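Irkwood Student Robotics Program
Disassembly Challenge: Frequently Asked Questions

Last updated Aug 20, 2022

The Disassembly Challenge is the annual project of the Irkwood Student Robotics Program. Teams program a robot arm to handle hard drives and their caddies at a desktop computer. The answers on this page apply to all registered teams and replace the handout distributed at the information evening.

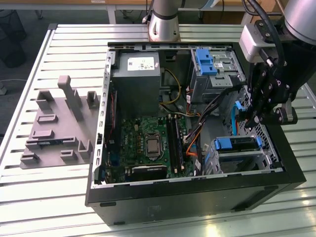
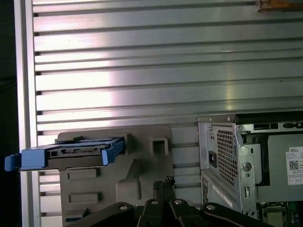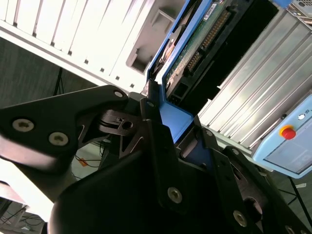
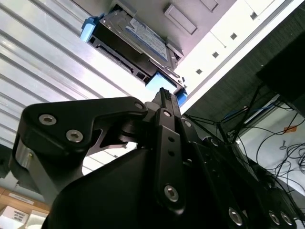 Eligibility and registration

Who may take part?
Any student enrolled at Irkwood in the current academic year may register. Prior experience with robots is not required. Students who have not completed the Tirno safety module must do so before their first session at the bench.

How large is a team?
A team has between three and five members. Students who register alone will be placed in a team by the program office. Requests to be placed together are considered but cannot be guaranteed.

Is there a fee?
There is no fee. Teams are responsible for any equipment they lose, and for damage caused by operating the arm outside the posted limits.

May a team from a previous year register again?
Yes, provided that at least two of its members are new. Code from a previous year may be reused if it is declared in the team's first report.

The task

What must the robot do?
The robot must take hold of the drive caddy by its blue plastic parts, draw it out of the computer, and place it in the assigned slot of the gray fixture. The second part of the task is the same work in reverse. Teams may attempt the two parts in either order.

Will the computer be switched on?
No. All computers used in the challenge are disconnected from power before a session begins. Students may not connect them for any reason.

Are the drives blank?
Drives are erased by the program office before they are issued. Students may not attempt to read data from them.

May we change the gripper?
The gripper body and its links must remain as supplied. Fingertip covers may be added if Ilze Zariņš has approved the drawing in writing. Approval usually takes one week.

May we change the fixture?
No. The fixture is the same for all teams and must not be drilled, taped or moved on the bench. A team that believes its fixture is out of position should stop and tell the session supervisor.

May we use recorded demonstrations?
Yes. The Sýkora archive currently holds 3,593 recorded attempts, of which 1,643 were made by students of this program. Teams may use any part of the archive and may add their own recordings to it. Access is requested through the program office.

Bench time

How is bench time assigned?
Each team receives one session of 80 minutes per week. Setting up and clearing away are included in that time. Sessions may be exchanged between teams if both team leaders inform the office by noon on the day before.

Who supervises the sessions?
Sessions are supervised by Sabina Ševčík or Kvido Beneš. The arm may not be powered without a supervisor in the room. At least two team members must be present, one of whom stays within reach of the emergency stop at all times.

What happens if we miss a session?
A missed session is not replaced. If the program office cancels a session, a new time will be offered.

Can we test without the arm?
Teams may use the Sakex simulator at any time. Results obtained in simulation may be included in reports but are not scored.

Scoring and reports

How are runs scored?
Each team makes five scored runs in May. Points are given for gripping the caddy, for removing it, for placing it in the correct slot and for returning it to the computer. A run ends when the team asks for it to end, when the supervisor stops it, or when a part is dropped.

Does speed count?
Only where two teams have the same number of points. In that case the shorter total time is placed first.

What must the reports contain?
Two written reports are required. The first describes the planned method. The second describes the results, including runs that failed, and must state which member did which part of the work.

Can a score be appealed?
Appeals must be sent in writing to Yae Ebihara within two working days of the run. The decision is final.

Further questions

Questions not answered on this page may be sent to Ebbe Rustad at the program office. Please include the team number in the subject line.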